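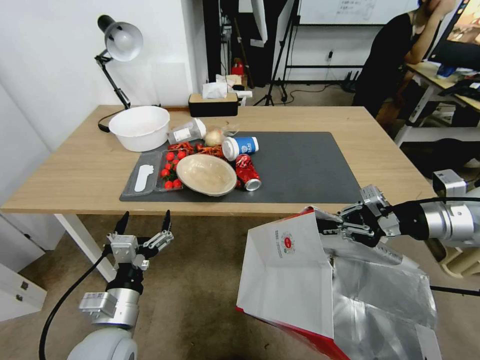

Reading group: Bhattacharjee on moral error, ch. 2

virklow
Posted Friday
Chapter 2 says expressivists can't account for moral doubt. I don't see the argument. Doubting whether lying is wrong could be instability in the attitude. Gallitz covers this in a footnote.

o_nordahl
Reply to virklow
Instability is too weak. I can hold a stable attitude and still think I might be mistaken. See p. 138.

virklow
p. 138 assumes "mistaken" is descriptive. That begs the question.

buncombe
It doesn't. The premise is only that doubt embeds under conditionals. Same Frege-Geach problem as before.

o_nordahl
Agreed on embedding, but then the chapter adds nothing new.

buncombe
It adds the case of graded doubt. Reread section 4 before posting your 1,000 words.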